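Accueil | Actualités | Visites | Agenda | Contact

Visite chez Harilance : les règles avant les bras

En octobre, notre groupe de 14 personnes a passé la matinée dans l'atelier d'essais de Harilance. Amra Karagiannis, responsable sécurité, nous a reçus à 9 h 30 dans la salle 213.

Le règlement tient en 2 pages. Tout poste à deux bras a une fiche : objets admis, position de repos, vitesse maximale. En mode réglage, celle-ci est limitée à 300 mm/s. Personne ne passe la main au-dessus du tapis tant que les bras sont sous tension. L'arrêt d'urgence est testé à chaque prise de poste et le résultat noté au cahier.

La discussion a surtout porté sur la vaisselle. Amra Karagiannis demande que les bols soient espacés avant chaque essai, pour que les pinces aient la place de s'ouvrir. Un participant de Tarkton a demandé qui valide un changement de fiche. Réponse : deux signatures, dont la sienne.

Le passage des câbles au sol fera l'objet d'une règle à part, encore en rédaction.

À lire aussi
- Dekker : consignation des cellules
- Journée portes ouvertes à Bravthorpe 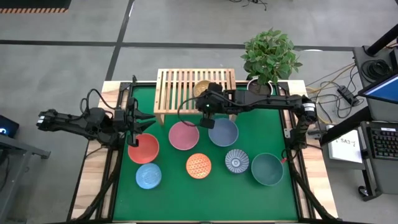 Poste à deux bras, bols et égouttoir en bois, atelier Harilance.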